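Section 9. When an Arm Stops Short: Reach Faults in the Tabletop Exercises

Applies to the Iline two-arm workcell and the Asine simulator, December 2024 release

Sooner or later, everyone who runs the Plivunport tabletop exercises meets a reach fault. One of the arms sets off toward an item, slows down, and then simply holds its position while the status strip turns amber and shows code 38. It can be a little alarming the first time, especially if you have just spent a morning getting your task file the way you like it. Please don't worry. The arm is doing what it was told to do when it no longer trusts its own idea of where things are, and in most cases you will be back at work in a few minutes.

Please read this section through once before you try anything on a real cell. We have written it so that you can do the whole procedure in the simulator first, and we do hope you will.

9.1 What code 38 means

The controller keeps two records for each arm: where the joints say the hand is, and where the table map says the hand ought to be. When the two disagree by more than 9 millimeters, motion stops on both arms. It stops both, even if only one is at fault, so that a healthy arm doesn't carry on working next to one that is lost.

The usual culprit is an old table map. Somebody slides a tray over to make room, or swaps a placemat for a larger one, and the map still has the earlier layout in it. Less often, the wrist offset was left over from a different hand. We see this a good deal at sites that trade hands between cells -- the Uçar training lab wrote to us in January with a whole page of such cases, and much of what follows grew out of that letter.

9.2 Before you begin

CAUTION: On a real cell, press the stop button and wait for the steady red lamp before anyone reaches over the table. An amber status strip does not mean that the arms are safe to approach. They are holding position under power.

CAUTION: Do not push a stopped arm by hand to "help it along." You may shift the wrist offset and turn a small fault into a long afternoon.

In the simulator there is nothing to get hurt, of course, but we ask you to follow the same order there. Habits carry over more than people expect.

9.3 Clearing the fault

1. Open the Run panel and choose Hold All. Both arms should report HELD.

2. Choose View, then Overhead. Take a good unhurried look at the table before you touch a single setting. Check each hand against the nearest large item, such as a placemat or a tray, and then check the small items resting on them.
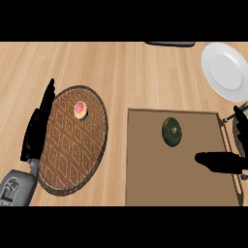 3. Turn on Map Outlines. The controller draws a thin blue line where it believes each item is. If an outline and its item have drifted apart, write down which item it is. You will need the name in step 5.

4. Open the Arms tab and compare the hand listed for each arm with the hand that is fitted. If they differ, correct the entry and press Apply. Do the left arm first, then the right.

5. Go to Table Map and choose Relearn for the item you wrote down. If several items have drifted, choose Relearn All instead. It takes longer, but you'll only have to do it once.

6. Choose Clear Fault. The strip should go from amber to white.

7. Run the task at Slow for one full cycle, with your hand near the stop button.

NOTE: Items that extend past the overhead view are mapped from their visible edges only. If one of these keeps drifting, slide it farther in and relearn it.

9.4 If the fault comes back

Should code 38 return within the same cycle, please don't clear it again and again. Each clearing overwrites the oldest entry in the fault log, and the log holds 77 entries, so a patient person with a free hand can wipe out all the useful history rather quickly. Save the log first (Tools, Save Log), then restart the controller and repeat steps 1 through 7.

If you see code 1048 instead, stop there. It means the two arms disagree about where the table itself is, and relearning items won't cure it. Leave the cell held, and go to Section 11, Base Alignment.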